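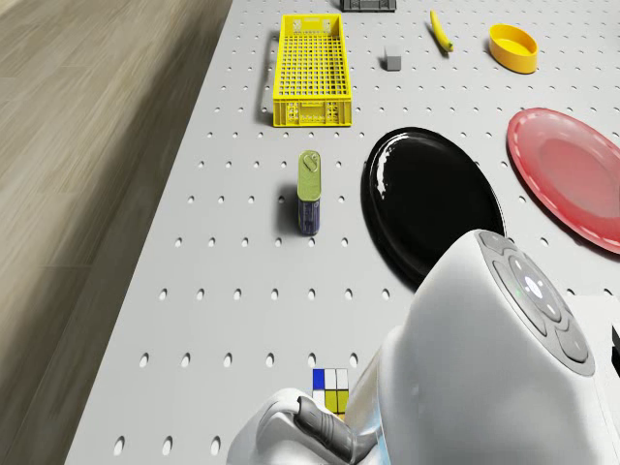
February, twenty to seven in the morning, kettle on.

Slept badly. The sourdough has been on my mind, which is a sentence I would have mocked in anyone else a year ago. I went down at one to look at it and it had done nothing. I went down again at four and it had done nothing with a skin on it.

The recipe wants 500 grams of strong white flour and a kitchen at a temperature mine reaches in July. I have tried the airing cupboard, the top of the fridge and, for one evening, the passenger seat of the car, where it was warm until the sun moved. The airing cupboard is best but now the towels smell like a pub.

Yesterday I walked up to Manolakis for rye, as the supermarket only had the sort with seeds in it. Cheese counter very busy. I took a ticket, number 13, and then found that tickets are for fish. Came away with the rye, a jar of peppers I didn't need and a piece of hard cheese that cost more than my shoes did in the sale. I have eaten half of it standing up.

The bus back stopped for ages outside the old Birex building. They have painted the doors green. The woman in front was telling her phone, at length, about a boiler. I now know the fault code and could probably order the part.

Eight o'clock. Fed the starter again: 50 of rye, 50 of water, threw away the rest. The throwing away still bothers me. My mother kept string. I have looked up things to do with it and they are all pancakes. We had pancakes three mornings last week and there was a feeling at the table by the end.

Letter from the water company about the meter. It says 2358, the meter says something else, and when I rang I was eleventh in the queue and then, after some Vivaldi, fourteenth. Gave up and cleaned the oven, or the part of it you can see with the light off.

Half past three. Some life in the jar! Bubbles down one side, and it has risen past the elastic band. I put it by the radiator and read my Zelov with one eye on it. I am on page 200 and he has still not left the railway station. I quite like him there. If he gets on the train I may stop.

Mixed the dough at five. It is very wet and has got into my watch strap. The book says to handle it "with confidence", so I did, and a good third of it came away with me. Folded it, left it, folded it again — it does start to feel like something after the third go, a bit like an earlobe. Into the bowl, tea towel over, back of the fridge next to the peppers.

Bed by ten. Oven on at six tomorrow. Must remember to buy rice flour, and ring about the meter before nine.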